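# Small Batches and Late Tasks: A Semester Study of Our Own Scheduling

Report by Ama Aidoo, Tullio Parisi and Parisa Soltani

We wanted to know whether breaking assignments into short tasks with their own due dates would change how often we finished late. For one semester we logged every task in our shared planner, Pluvier, and compared the first half of the term, when we planned by whole assignment, with the second half, when we planned by task.

Most of the logged hours came from coursework at the Rustville campus.

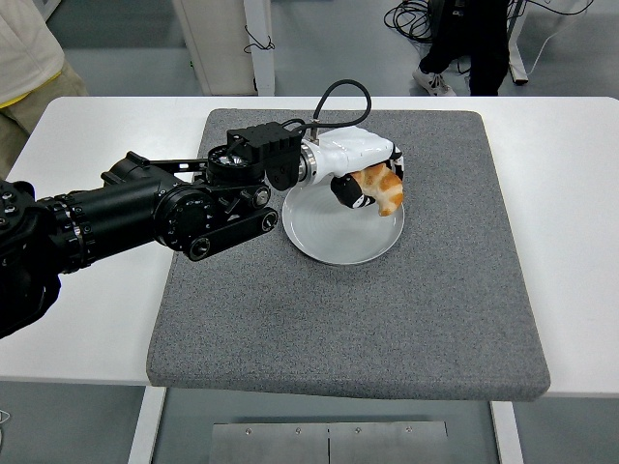
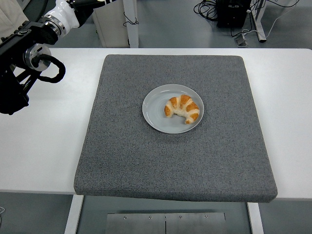
Brunello Morelli read our first draft and objected that a short task is easier to finish on time no matter how it is planned, so a lower share of late tasks would prove very little. We agreed with him and changed the measure. We now count an assignment as late if any part of it was handed in after the date on the course page, and we use the same rule for both halves of the term.

## Method

Each of us entered a task when it was given, with an estimate in minutes. We started a timer when we began and stopped it when we took a break. Reading email and waiting for other people was not counted. Tasks without an estimate were left out of the comparison.

In the second half, no task could be longer than 2 hours. Anything bigger had to be split before it went on the calendar. We checked the plan together every Sunday and moved whatever had slipped.

## Results

We logged 322 tasks, which came to 2,694 minutes over their estimates in total. Of these, 29 had no start time because someone forgot the timer. We kept them in the count of late work but not in the hours.

Fewer assignments were late in the second half. The difference was clearest for written reports and hardly showed for problem sets, which we had mostly been doing in one sitting anyway. Our estimates did not get much better. We still guessed too low on anything that involved editing another person's text.

Start times moved more than we expected. In the first half, most work on a report began in the last few days. In the second half the first piece was usually started in the same week it was assigned, even when the rest sat untouched for a while.

## Problems

Splitting tasks took time, and we did not log that time until Tullio pointed it out. The real cost of the method is therefore higher than our hours show. Two of us also had lighter course loads after midterms, and we have no good way to correct for that.

## Next steps

Parisa will repeat the log next term with the order of the two halves switched. The blank log sheet is in the Narance folder, along with the rules for splitting.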